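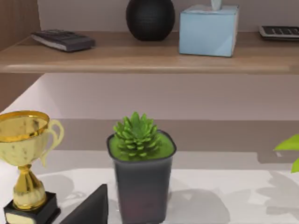
Jakier Releases Version 9 of Its Shelf and Tabletop Planning Software

Jakier today released version 9 of its motion planning software for robot arms that work around household objects. The release adds a simulated test set of 823 rendered layouts in which items stand on a shelf and on a table below it.

Each layout is loaded with object poses and collision shapes. The planner must find a path to a chosen item without touching its neighbors. Potted plants and trophies are included for their uneven outlines: leaves and curved handles are poorly covered by a single box, and version 9 splits them into smaller convex parts.

"Box models made the planner give up on reaches that were open," said Walter Inga, lead engineer for planning at Jakier. "The new shapes cost more to check, so we moved that step to a separate thread."

In internal tests, the median planning time was 386 milliseconds over 3,000 queries. Results on hardware are not part of this release.

Version 9 reads scene files from Hallstead and earlier Jakier versions. Support for the Erkov controller is planned for October.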